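Visit to the Forham supply building

Posted Jul 14, 2023

Our group signed in at the front desk and got visitor badges from Nomvula Mkhize, who runs the tours. She has done them since March. Forham stocks door hardware, shelving and small fittings, and the visit was set up for people who buy for shops, so most of the talk was about how orders are picked and where things are kept.

We began in the order office. Jacobus Mthembu showed us how a request comes in, gets a number and is printed on a pick slip. The one he used was 3404, an order for hinges from Ziretti. Anything small goes out the same day. Larger orders take two or three days.

After that we went down the corridor toward the storage side – a shorter walk than I expected. 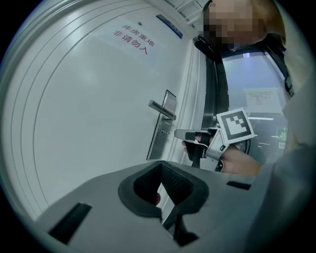 The storeroom door. The red lettering on the notice says that this is a storeroom and not to enter uninvited.

The door is white, with a steel lever handle and a keyhole in the same plate. Oratile Zulu, who was in our group and fits locks for a living, wanted to talk about keys. Nomvula said the shift lead holds one and the office holds the other, and both are signed for.

The last stop was the returns desk. Damaged boxes are logged there before anything goes back on a shelf. Questions took up the rest of the time, mainly on delivery costs and minimum orders. Visits are free but have to be booked through the order office. Parking is behind the building, and the entrance is on the side street.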